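Sinaga opens orders for Cosmont, a wrist camera and finger kit for robots that handle cloth

DRANDTHORPE, Thursday, December 2, 2021
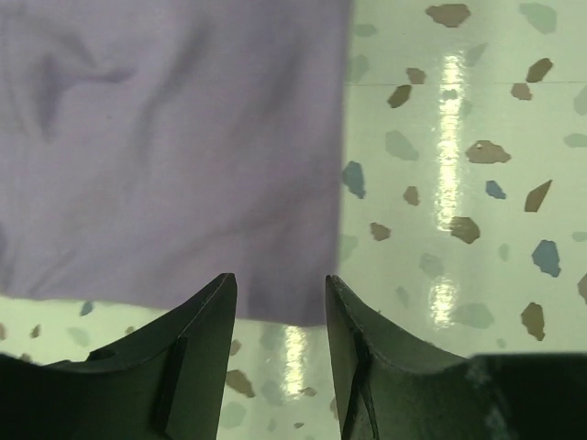
Lavender fabric on a speckled terrazzo-style surface, seen from a small camera at the robot's wrist, with the two gripper fingers in the foreground.

Sinaga, the Drandthorpe maker of add-on tools for small robot arms, has opened orders for Cosmont, a kit that gives an existing arm a pair of pointed fingers and a close-up view of whatever they are about to pick up. It was designed with fabric in mind, and the team is delighted to be able to put it in front of laundries, linen hire firms, sewing rooms and anyone else who has watched a robot chase a pillowcase across a bench.

The kit includes two ribbed fingers, a small colour camera on its own bracket, a cable set and the Cosmont software, which shows the live view and keeps a record of each attempted grasp. Fitting takes a hex key and one spare afternoon. Customers who already have a gripper they like can order the camera and bracket separately.

Cloth is a hard thing for a robot to handle. A box keeps its shape when you push it, but a pillowcase slides, bunches up or folds under itself, and a camera on the ceiling often can't see the hem at all once the arm has moved over the bench. Cosmont's camera travels with the hand, so the operator (or the customer's own control program) has the edge of the fabric and the fingertips in the same view right through the approach.

"I've been working with fabric and robots for seven years and I still get a kick out of seeing a hem come up clean between the fingers," said Concetta Costa, who leads product design at Sinaga. "You learn so much from looking at it up close. Every little crease matters, and so does the bench underneath. We spent weeks on shiny surfaces alone, and I'd happily spend a few more!"

Glossy benchtops got plenty of attention during development. Reflections can look like the edge of a piece of cloth, and patterned surfaces add clutter of their own, so the software lets users adjust exposure and save separate settings for each workstation. Matte benches are still easier, and the printed guide says so plainly.

The kit has been on trial since May at Gronham, a linen service that washes and folds for guesthouses and small clinics. Gronham's staff put 877 items past the camera over the trial, among them napkins, tea towels, cot sheets and pillowcases, and their notes led to 2 changes before release: a shorter bracket that clears the bench more easily, and a bigger stop button on the software's main screen. Heavy bath towels remain a weak spot. Sinaga recommends Cosmont for light and medium-weight fabrics for now and is working on a wider finger for thicker ones.

Grasp records stay on the customer's own computer unless the customer chooses to share them. They can be exported as ordinary video and spreadsheet files, a feature the Gronham staff asked for early on and have used in training new operators.

The first batch is 20 kits, to be shipped in the order requests come in. Each comes with a printed guide, a spare set of fingers and a video call with one of the design team to get things going. Replacement fingers and brackets will be sold individually.

Demonstrations can be booked at the Sinaga workshop in Drandthorpe. Visitors are welcome to bring their own fabric, and the team would especially like to see awkward pieces such as fitted sheets and aprons with long ties.

Media contact: Concetta Costa, Sinaga, Drandthorpe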